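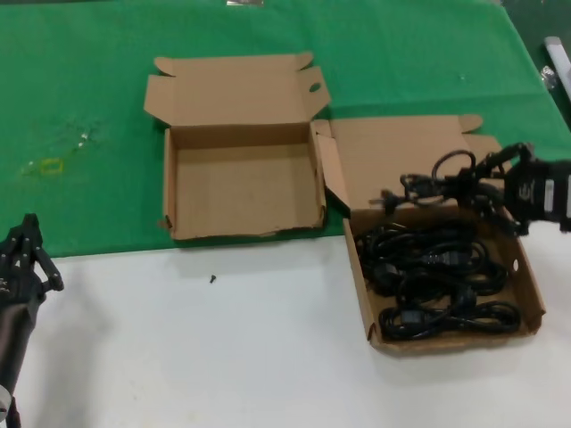

Two boxes at the edge of the green cloth, one full of cords and one waiting its turn.

I have a confession to make about power cords. I love sorting them. Give me a box of black spaghetti and a clear stretch of table and I am a happy woman for the whole afternoon (my sister thinks this is a medical issue, but she also keeps her phone chargers in a salad bowl, so I don't take her opinion too seriously).

So when the question of what to do about the cord boxes came up on Thursday, I practically jumped. You know the kind of box I mean! Everybody has one. Somebody is in a hurry, they drop a cord in on top of the others, the next person does the same, and by July you pull on one plug and the entire contents come up with it like a bunch of grapes.

My mother's method was bread bag clips. My old landlord's method was to buy a new cord every time. Mine has changed a lot over the years, and since I keep getting asked about it by email, I'm finally writing the whole thing down. 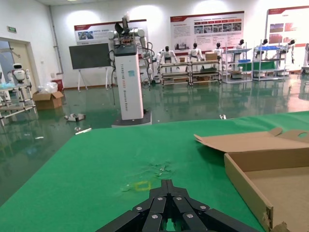
An open cardboard box on the green-covered table, with a row of white humanoid robots along the back wall

First, the boxes. I'm very attached to plain brown cardboard with a fold-over lid and a finger hole. I've tried the plastic ones with the clicky handles and I gave them all away. Cardboard you can write on, and when a corner goes ragged you just flatten the thing and get another one. The shallow ones are best. In a deep box the bottom layer turns into archaeology, and you end up digging for it with your whole arm.

Second, the table. Put a cloth down if you have one. I'm a big fan of green, and black cords show up on it so nicely – on my dark dining table at home I lose them completely. Keep the empty box right next to the full one, close enough that you can go straight across from one to the other. I used to set my empty box on a chair, and I can't tell you how many cords ended up on the floor between the two.

And third, the untangling itself. Find a plug. Always start from the plug! If you grab a loop in the middle you're just making the knot tighter. Lift the plug end up high and give it a gentle wiggle, and most of the time the rest of the cord lets go of its neighbors by itself. If it doesn't, put it down and pick a different one. I had one cord last winter that took me 11 tries, and then it slid right out as soon as the one beneath it was gone. I was so pleased I texted a photo to Mitsuko, who wrote back a single question mark.

Once it's free, coil it. Loose, easy loops, about the size of a saucer, and please don't wrap it around your elbow. I did that for years and all my cords had a permanent twist, they'd spring open like a jack-in-the-box the second I let go. Let the cord decide which way it wants to bend and follow it around.

Then comes the part where people disagree with me, which is what holds the coil together. Ikhsan swears by rubber bands. I don't like them, they get sticky and then they snap and you find little bits of them everywhere. Twist ties are okay. Hook and loop strips are lovely, and I bought a pack of 70 a while back and felt very rich. But for short cords I mostly don't bother with anything. If the coil is laid flat and the box isn't stuffed, it stays put pretty well.
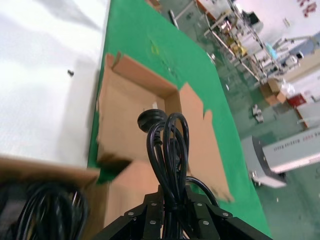 And that brings me to stuffing, my big weakness. There's always a moment when the lid won't quite close and I think, well, just one more. Don't do it! I now stop while there's still a bit of cardboard showing at the bottom. If that means a second box, it means a second box, and I get to make another label (hooray).

For labels I use a fat marker and write what the cord fits, never what it looks like. "Black, medium" was one of mine, from my early days, and I've never lived it down. Monitor, kettle, printer, lamp. Mystery cords get their own envelope and I give them until the next big sort. If we haven't missed them by then, they go in the electronics recycling.

One more small thing, check the tabletop when you've finished. Tiny screws and scraps of plastic have a way of coming along with the cords, and I keep a jam jar for the screws. I have no idea what any of them belong to. The jar is getting heavy.

Next time I want to get into extension cords, the long ones for the yard, and those need a completely different coil. Svetozár has promised to show me the over-under way, so if you already do it like that, leave me a comment and tell me how long it took you to learn!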